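4.2 Release of evacuation orders and household return

The order to leave has been studied at length. The order to return has not. Most route-choice models for wildfire evacuation stop when the last vehicle crosses the perimeter, and the reverse movement is treated as the same trip with the sign changed. In the Balaskas district this assumption gave poor results. Return traffic was spread over a longer period than departure traffic, and it reacted to information that played no part in the decision to leave, such as the state of the water supply and whether schools were open.

We therefore modeled return as a separate decision made by the household at each time step after the release of its zone. The survey form was mailed to 1,000 addresses inside the perimeter. Of these, 973 were confirmed as occupied at the time of the order, and 900 returned a form complete enough to use. Forms that gave a departure time but no return time were excluded. Second homes were kept in the sample if at least one person had slept there on the night before the order. 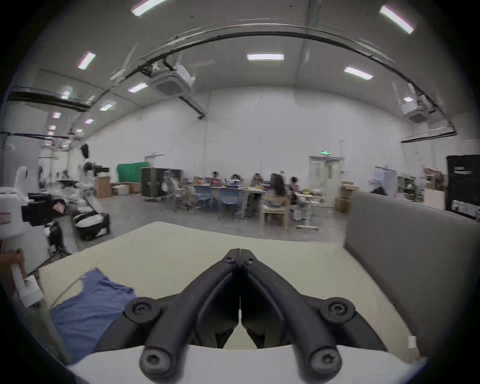
Department of Emergency Planning and Fire Safety, Prondetti Institute
Figure 3. Black two-fingered hand-held gripper over a pale cream-colored tabletop.

Zone release times were taken from the district log and matched to each address by parcel number. Where a parcel lay across a zone boundary, the later release time was used. Road closures inside released zones were coded separately, as a household may be permitted to return and still have no open road to its property. This occurred mainly along the Kitero grade, where one lane was held for utility crews after the zone itself had been released.

The hazard of return at time t was specified as a function of time since release, distance to the temporary address, type of shelter, presence of children under school age, presence of livestock, and reported damage on the parcel. Distance was measured along the open road network and not as a straight line. Type of shelter was grouped as public shelter, paid lodging, or home of friends or relatives. Households that used more than one type were assigned to the last one before return.

Livestock had the strongest effect in the hours directly after release. Households with animals left on the property tended to return in the first open period, often with a single driver, while the other members stayed at the temporary address. The standard model counts such a trip as a full return and so places too many people inside the perimeter too soon. We coded it as a partial return and recorded a second time for the remaining members.

Smoke was not included as a predictor. The Zirkosar monitoring station, the only one near the released zones, was without power for part of the period, and values from stations outside the valley were judged unsuitable as a substitute. The effect of air quality on return is left open in the estimates given in Section 4.3.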